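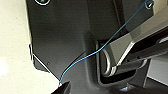
A blue wire crosses a dark molded panel, with the tip of a gripper finger beside its pale end.

Tandavance opens wire-handling collection in Cundia workshop

2/15/26 -- Thin wires are a headache for robots. They bend, they spring back, and they hardly ever lie the same way twice. Tandavance has decided to go after that problem head-on, and its team in the Cundia workshop has begun recording examples for Hashmi, the learning system it has been building for small assembly jobs.

The method is simple to explain and surprisingly fun to watch. An operator guides the arm by hand controls through one short task, such as nudging a wire into a channel or bringing its end up to a fastener. A small camera near the gripper records the whole thing, along with every movement of the fingers. Then the part is reset, the wire is laid out a little differently, and the operator goes again. Each task gets 50 good runs before the team moves on, and there are 11 tasks on the list so far.

Close-up views matter a great deal in this kind of work. A blue wire over charcoal plastic is easy enough to pick out, but shiny metal parts nearby throw bright reflections, and deep recesses go nearly black. Hashmi needs plenty of both if it is going to cope with real equipment, and the operators have been asked to leave the lighting alone between runs.

Fumbled attempts are kept too, in a separate set. The team wants the system to see how a person recovers when a wire slips away from the fingers -- often a tiny sideways push is all it takes, and those little corrections are some of the most exciting material collected to date.

Two stations are running now, with 70 minutes of recording per shift and a break in the middle. A third station is planned for May, when connectors and flat cables join the list. The recordings are sorted and labeled in Jestari, Tandavance's own review tool, and the first training round will start once all 11 tasks are complete.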